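Uma semana ensinando robô na mão

Nov 22, 2021

Gente, sobrevivi! Passei a semana na Lockwood aprendendo a teleoperar, e quem me aguentou foi a Sheila Tapley (paciência infinita, essa mulher). Comecei logo pelo tecido, que é o terror de todo mundo: cada demonstração sai diferente da outra, e o pano nunca cai do mesmo jeito.
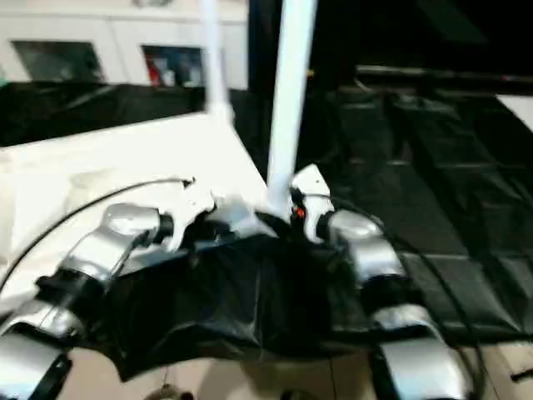 O pano preto, seguro pelas duas garras na borda de cima.

Fiz 20 demonstrações e joguei fora 7. O Colin Ackroyd diz que é normal, que hesitação demais também vira dado e o robô aprende a hesitar junto... Faz sentido, mas doeu apagar!

Depois vieram os objetos em pé, com a câmera do punho.
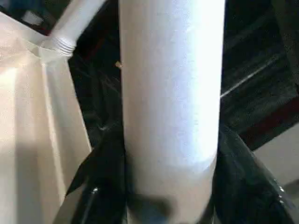
Eu achava que ia ser moleza, só que de tão perto a gente perde a noção de profundidade e fecha a garra cedo demais. Meu truque foi chegar devagar, parar, respirar e só então apertar. Com copo de papel, mais devagar ainda.
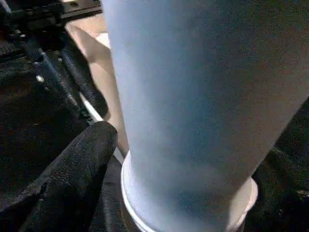 O que eu faria diferente

Pausas! Em julho, quando testei o Keleck, eu já tinha saído com o ombro moído e não aprendi nada. Agora paro a cada 2 tarefas e pronto.
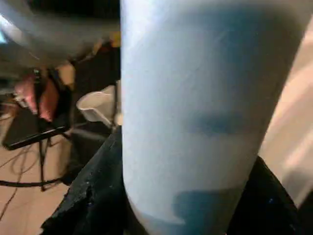 Dedos fechados na parte de baixo, do jeitinho que a Sheila gosta.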